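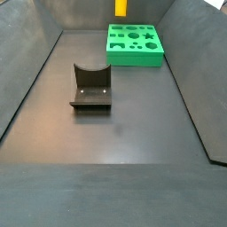

Cahier de l'atelier conjoncture, décembre, jeudi

Repris la désaisonnalisation de l'indice des délais de livraison, que j'avais laissée en plan depuis la dernière fois (voir les pages d'avant, celles avec la tache de thé, je m'excuse auprès de ceux qui les liront après moi). Pour mémoire, on en était restés à une série corrigée qui montait gentiment tout l'automne, alors que les réponses brutes des entreprises, elles, ne bougeaient presque pas. Olesia trouvait ça louche, moi je trouvais ça plutôt joli, et c'est évidemment elle qui avait raison de tiquer.

Point de départ ce matin : 123 entreprises dans le panel de Skondar, réponses mensuelles, une seule question qui nous intéresse vraiment (« par rapport au mois dernier, vos délais de livraison fournisseurs se sont-ils allongés, raccourcis ou maintenus ? »). On transforme ça en solde d'opinion, allongés moins raccourcis, on pondère par la taille, et on corrige des variations saisonnières. Rien de bien méchant sur le papier. Sauf que la pondération vient du fichier de Nania et que ce fichier a été remis à jour en cours d'année, ce que j'avais complètement oublié, alors que c'est écrit de ma main dans ce même cahier.

J'ai commencé par tout refaire tourner à l'identique, sans rien toucher, pour être bien sûre de retrouver mes anciens chiffres. Retrouvés, à la décimale près, sauf pour les mois d'été. Une bonne heure perdue là-dessus. Explication toute bête : des réponses tardives sont entrées dans la base après mon premier calcul, et l'ancienne version les comptait comme manquantes. Je note pour nous tous qu'il faut figer une copie de la base le jour où l'on calcule, avec la date dans le nom du fichier. On se l'est déjà dit. On se le redira sûrement.

Ensuite, les poids. Dans l'ancien fichier Nania, le groupe Inell apparaît comme une seule entreprise. Dans le nouveau, il est éclaté en 2 unités, la distribution d'un côté et l'entreposage de l'autre, et chacune porte le poids du groupe entier. Autrement dit on compte Inell deux fois, et comme c'est de très loin le plus gros répondant du panel, tout l'indice se met à suivre l'humeur de leur service achats. Ça explique très bien le bel automne. J'avoue que j'ai ri toute seule devant mon écran, et puis beaucoup moins en pensant à la note qu'on a failli envoyer avec le mot « retournement » dans le titre !

Correction faite à la main pour l'instant : j'ai réparti le poids du groupe entre les deux unités au prorata des effectifs déclarés. Vija préférerait qu'on les réunisse de nouveau en un seul répondant et qu'on prenne la réponse de l'unité principale. Ses arguments sont bons (continuité avec le passé, et puis l'entreposage ne commande pas grand-chose à des fournisseurs, sa réponse n'a pas tout à fait le même sens). Les miens me paraissent bons aussi, car si les deux unités répondent différemment, et cela leur arrive, c'est de l'information que je n'ai pas envie de jeter. On a fini par convenir de garder les deux variantes jusqu'au mois prochain et de les regarder côte à côte. À reprendre à tête reposée.

Résultat après correction : la hausse d'automne disparaît presque entièrement. Il reste un petit mouvement vers le haut en octobre, que l'on voit dans les deux variantes, et qui se replie juste après. Je ne suis pas prête à lui donner un nom.

Passons à la saisonnalité proprement dite, puisque c'était tout de même l'objet de la journée. Notre série est courte, et c'est là toute la difficulté, parce qu'avec si peu d'années le programme a vite fait de prendre un accident pour une habitude. L'année des blocages au port, par exemple, les délais se sont allongés d'un coup au printemps, et depuis, la correction nous retire chaque printemps un petit quelque chose pour compenser une hausse qui n'a eu lieu qu'une fois. J'ai donc déclaré ces mois-là comme points atypiques. Les facteurs saisonniers deviennent aussitôt plus sages : un creux en été, une bosse avant les fêtes, et c'est à peu près tout ce qu'on peut défendre devant quelqu'un de sérieux.

Olesia m'a demandé s'il fallait seulement corriger. Bonne question, et je l'ai un peu mal reçue sur le moment (désolée Olesia, je n'avais pas encore déjeuné). La question de l'enquête demande une comparaison avec le mois d'avant, et certains répondants corrigent déjà dans leur tête : ils savent bien que décembre est long, ils répondent « maintenus » parce que c'est long comme tous les décembres. D'autres répondent au pied de la lettre. On mélange les deux, et on corrige ensuite le mélange. Je ne vois pas comment en sortir proprement sans appeler les gens pour leur demander comment ils comprennent la question, et il se trouve que Vija veut bien s'en charger pour un petit groupe. Elle propose 18 entreprises, tirées dans les différentes classes de taille, par téléphone, avec un guide très court. Je trouve ça formidable. J'ai promis de relire le guide avant qu'elle ne commence.

Brouillon du guide, tel que noté pendant qu'on en parlait, pour ne pas le perdre :

Quand vous avez rempli le dernier questionnaire, à quoi pensiez-vous en lisant « par rapport au mois dernier » ?
Est-ce que vous regardez un chiffre dans vos dossiers, ou est-ce que vous répondez de mémoire ?
Répond-on toujours de la même façon chez vous, ou cela dépend-il de qui ouvre le courrier ?
Un mois de décembre où tout arrive en retard comme d'habitude, vous le mettez où ?

La dernière question est à reformuler, elle souffle un peu la réponse. Vija la trouve au contraire très naturelle à l'oral. On verra bien après les premiers appels.

Essai de l'après-midi, méthode Sisodia. On l'appelle comme ça entre nous à cause du nom du petit programme, elle consiste à estimer la saisonnalité sur l'ensemble des questions de l'enquête à la fois (délais, carnets, stocks, prix d'achat) en supposant qu'elles partagent un même rythme. L'idée est séduisante quand les séries sont courtes, on emprunte de la force aux voisines. En pratique, les stocks et les délais se ressemblent assez, les prix d'achat pas du tout, et le fait de les mettre dans le même sac donne aux délais un petit sursaut en janvier qui ne vient de nulle part, sinon des tarifs que tout le monde révise au nouvel an. J'ai relancé sans les prix. Beaucoup mieux. La courbe est très proche de celle obtenue avec la méthode habituelle une fois les points atypiques déclarés, ce qui me rassure plus que ça ne devrait, vu que les deux partent des mêmes données.

Une chose à creuser : la sensibilité au dernier point. J'ai refait le calcul en retirant le dernier mois, puis les deux derniers, puis les trois derniers, et j'ai regardé à chaque fois de combien bougeait le passé. Avec la méthode habituelle, les révisions sont assez vives sur la fin de la série. Avec Sisodia sans les prix, elles sont plus petites, sauf en été, où je n'ai pas d'explication. Les réponses tardives, peut-être encore elles ? Il faudrait vérifier combien de répondants on a vraiment les mois creux, car si l'on descend trop bas le solde ne veut plus dire grand-chose. Nous avions fixé comme règle de ne rien publier par secteur en dessous de 50 réponses, et pour l'ensemble du panel on est toujours au-dessus, mais par secteur l'été est franchement maigre et je crois que l'industrie passe en dessous. À contrôler avant d'ouvrir la bouche.

Conversation utile avec Olesia vers la fin, devant la courbe imprimée et scotchée au mur. Elle dit qu'on s'acharne sur la correction alors que le lecteur, lui, veut seulement savoir si les délais se tendent, et qu'une moyenne sur trois mois lui suffirait. Je ne suis pas loin d'être d'accord. Mon objection, c'est que la moyenne sur trois mois arrive toujours en retard dans les moments où l'on aurait justement voulu être prévenus, et que le mois des blocages au port, elle l'aurait noyé. Elle me répond que ce mois-là, tout le monde l'avait lu dans le journal bien avant notre indice. Là, je n'ai rien trouvé à dire. On va présenter les deux courbes dans la prochaine note, la mensuelle en trait fin et la lissée en trait épais, avec une phrase pour dire laquelle regarder.

Pour la note elle-même, voici la phrase de tête à laquelle nous sommes arrivées, après pas mal de ratures : « Les délais de livraison déclarés par les entreprises de Skondar sont restés stables cet automne, après correction des variations saisonnières et d'une erreur de pondération. » Vija voudrait mettre l'erreur dans un encadré à part, avec les anciens et les nouveaux chiffres en regard. Je suis pour, quitte à rougir un peu. Les deux ou trois abonnés qui refont nos calculs chez eux verront de toute façon la différence, autant la leur expliquer gentiment.

Reste à faire

Écrire à Nania pour savoir si d'autres groupes ont été éclatés dans le nouveau fichier. J'ai cherché à l'œil, je n'ai vu qu'Inell, mais à l'œil ça ne vaut rien.
Compter les répondants par secteur, mois par mois, été compris.
Relire le guide de Vija.
Refaire les graphiques avec les axes de la note précédente (Olesia a l'échelle exacte, je ne la retrouve plus).
Décider pour octobre : point atypique ou pas. Je penche pour ne rien déclarer tant qu'on n'a pas au moins le mois suivant complet.

Ajout, 17 h passées : Vija vient de joindre une première entreprise, un négociant en quincaillerie, très aimable et très bavard. Il remplit le questionnaire de mémoire, le soir, et pour lui « le mois dernier » veut dire « la dernière fois que j'ai rempli votre papier ». Or il saute volontiers un mois. Je n'avais pas du tout pensé à ce cas-là. Ajouter au guide une question sur les mois sautés, et regarder dans la base si les réponses qui suivent une absence ont la même allure que les autres.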